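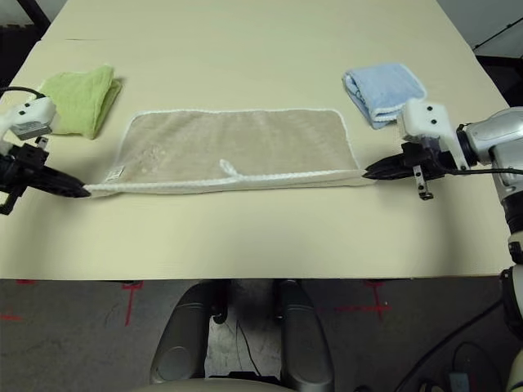 A beige terry hand towel with white trim and a hanging loop, laid flat; folded green and blue towels behind.

Hand towel

A hand towel is a small rectangular cloth used for drying the hands and face after washing. It is larger than a washcloth and smaller than a bath towel, and is usually kept beside a sink on a ring, bar or hook. Most are woven from cotton, in terry, waffle or plain weave.

Construction

Terry cloth is made with two sets of lengthwise yarns. One is held tight and forms the ground of the fabric, while the other is left slack and pushed up into loops. The loops increase the surface of the cloth and so the amount of water it can take up. Longer loops absorb more but dry slowly and catch easily on rings and zippers.

The edges are finished to stop the weave from coming apart. A plain hem is the cheapest finish. Others include a bound edge, a fringe, or a braided trim in a second color. Trim and ground cloth may shrink at different rates, and a towel whose trim has shrunk more will pucker along the sides.

Hanging loop

Many hand towels have a short loop of tape or cord sewn into one edge. Placed at the middle of a long edge, it lets the towel hang sideways and drop only a short way, which suits low hooks in schools and small washrooms. A loop at a corner gives a longer, narrower drape. The loop is often the first part to fail - usually at the stitching - and can be replaced with cotton tape.

The care label is normally caught in the hem seam. Some users cut it off, though a careless cut can open the seam.

Folding

For shelf storage a hand towel is commonly spread flat, smoothed toward the corners and folded in half twice, with the label and loop turned inside. The thirds fold, in which both long sides are brought over the middle, hides the side edges and is preferred for display on a bar. In her household manual Filard, Trinidad Gallardo recommends squaring the corners before the first fold, as any slant in the cloth is doubled by the second.

Care

New towels are washed before use to remove finishing agents. Fabric softener coats the loops and reduces absorbency. Pulled loops are trimmed level with scissors and do not run as they would in a knit.

See also: Bath towel, Dish towel, Washcloth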